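I have been putting off writing this one up because my forearms only just forgave me. A couple of weeks back I finally got over to the bouldering hall in Nuvilcombe, the one everybody at my old gym kept raving about, and oh my goodness, the slab wall! I fell off the same blue problem so many times that a kid on the mats started clapping for me.

Shoes first, though. I wore the Bergmann pair I bought in February (half a size down, big mistake, my toes went numb in 2 minutes) and ended up swapping to rentals, which were baggy but so much kinder.
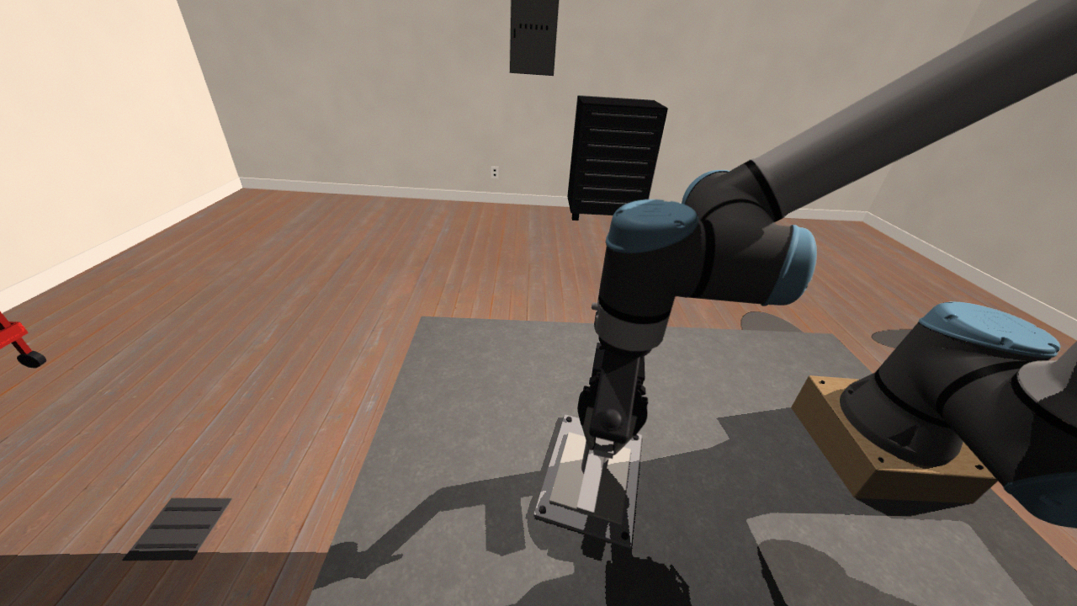
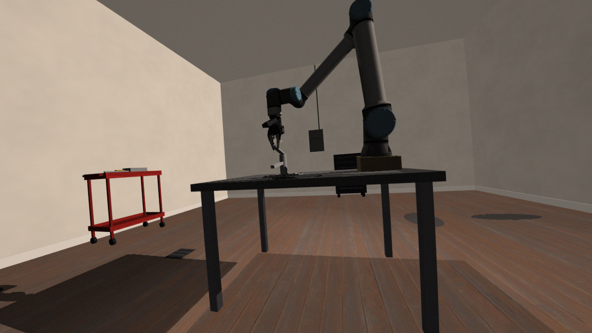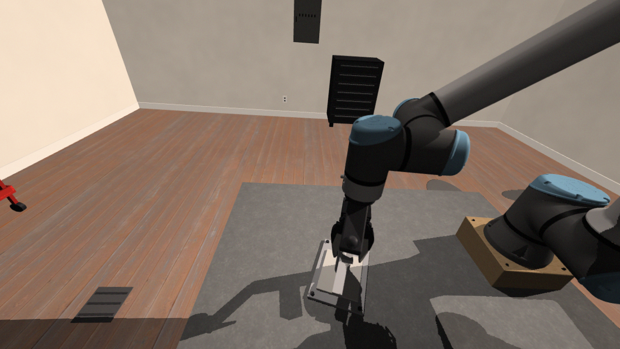
Zotdale, March 22, 2021

Back home now and already planning the next trip. I want 3 full sessions on that slab before summer, and I want to try the long roped route in the back room, too. My arms pump out halfway up anything steep, so I've been doing dead hangs off the door frame every morning before coffee. It's not pretty!

If you go, bring your own chalk and get there early, before the birthday parties start. The café does a grilled cheese that I'd drive over for even without the climbing, and I had it both times I stopped for a break.

Next post will be the finger tape one I keep promising.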